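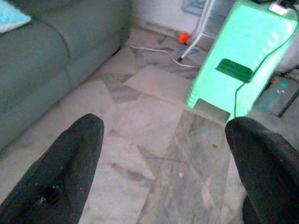 Adult Learning Program Enters New Phase: An Interview with Imke Schwerdtfeger

2018-10-16

The Golgate Institute for Adult Learning has appointed Imke Schwerdtfeger as head of its evening language and literacy program. Ms. Schwerdtfeger succeeds Bernd Rieger, who led the program for ten years and remains with the Institute as an adviser until the end of the academic year. She spoke with the Institute's newsletter about enrollment, the training of teachers, and the changes that students can expect when the next term opens in November.

Ms. Schwerdtfeger began her career as a secondary school teacher of German and history. She moved into adult education after taking on a single evening class to cover for a colleague on leave.

"I agreed to teach it for one term," she said. "The students had come from work, and several had not sat in a classroom since they were fifteen. They asked better questions than I was used to hearing. When my colleague returned, I asked whether there was another class I could have."

She later joined the Wunderlich School, a private provider of vocational courses, where she was responsible for course design. Her work there included a reading course for warehouse and kitchen staff, taught in short sessions before the start of the morning shift. That experience, she said, shaped her view of how a timetable should be made.

"A timetable is usually built from the rooms outward. One finds out which rooms are free and then assigns the classes. I would like us to begin with the hours our students work. A person on a late shift cannot attend on two evenings a week, however good the teaching may be."

Under the plan approved by the Institute's board, the program will offer 70 places in a new early morning group. These places are in addition to the existing evening courses, which will continue at their present size. Students in the morning group will follow the same materials and sit the same final assessment as evening students. They may move from one group to the other during the term if their hours of work change.

Asked whether the Institute had been slow to make such a change, Ms. Schwerdtfeger was measured in her reply.

"Mr. Rieger had raised the matter several times. The difficulty was staffing. Morning classes need teachers who are free in the morning, and most of our teachers hold day positions elsewhere. We have now hired 4 part-time teachers for these hours. Without them the plan would have stayed on paper."

One of the newly hired teachers is Deisy Muñoz, who will also coordinate the Spanish-language advice desk. The desk assists new students with enrollment forms, fee reductions, and questions about recognition of earlier schooling. It has until now been open only by appointment. From November it will be open without appointment during the first hour of each morning class.

Ms. Schwerdtfeger described the enrollment form as one of her first concerns. The present version runs to several pages and asks for information which, in her view, the Institute does not need.

"We ask people who wish to improve their reading to complete a document that I found hard to read myself. I sat with a woman who had brought her grandson to help her. He was eleven, and he did very well, but he should not have been needed. The new form will fit on two sides of one sheet. Anyone who prefers to give the answers aloud may do so, and a member of staff will write them down."

The revised form was prepared with Nele Bauerfeind of the student office and was tested with current students over the summer. Two questions were removed entirely after the test. A third, concerning previous employment, was made optional.

The interview turned next to the training of teachers. The Institute has for some years used the Oltine course books in its beginner classes. Ms. Schwerdtfeger confirmed that the books will be kept for the present year, though teachers will have more freedom to depart from them.

"They are sound books, and the grammar is presented in a sensible order. The reading passages have aged. There is a chapter on booking a trip through a travel agent by letter. I have seen a very good lesson made out of that chapter, with the students comparing it to how they would do the same thing now, but it took an experienced teacher to do it. A new teacher will simply read the letter."

To support newer staff, the program will introduce paired observation. Each teacher will visit a colleague's class twice per term and receive two visits in return. Written reports will not be required, and the visits will have no bearing on contract decisions. Heike Buschmann, who has taught intermediate classes at the Institute since its founding, will arrange the pairings.

Ms. Schwerdtfeger acknowledged that some teachers had expressed doubts about the arrangement. A few were concerned about the added hours, which had not at first been included in paid time. The board has since agreed that they will be paid at the ordinary rate.

"That was a fair objection, and I was glad it was made early," she said. "I would add that a teacher may decline a particular visitor. Some people work better in front of a stranger than in front of a friend."

On the question of student retention, she was cautious about setting targets. About 200 students enrolled in the program in the last academic year. The Institute does not at present record why students leave, and Ms. Schwerdtfeger said she would not publish a goal until it did.

"If a student leaves after six weeks for a better job, and the reading helped with the application, I do not wish to count that as a failure. If a student leaves after six weeks and felt foolish in class, I very much wish to know. Our records at present show these two people in the same way."

Beginning with the new term, the student office will telephone each student who misses three classes in a row. Calls will be made in the student's first language where possible. The purpose of the call is to ask whether the Institute can be of help, and students will be told that they are not obliged to give a reason for their absence.

Ms. Schwerdtfeger also spoke of the Tusisora reading circle, an informal group founded by former students that meets at the Institute once a month. The circle reads short fiction aloud, with members taking a page each. It has no teacher and keeps no register. She attended for the first time shortly after her appointment and was asked to read like everyone else.

"I was given a page with a great deal of dialogue in dialect, and I read it badly. They were very patient with me. I was told that the next page was easier and that I should have sat one chair to the left."

The circle will continue to meet in its usual room. Current students at any level may attend, and no enrollment is needed.

Enrollment for the early morning group is open at the student office during regular hours. Applicants for fee reductions should bring proof of income or a letter from their employer. Questions about the advice desk may be addressed to Ms. Muñoz.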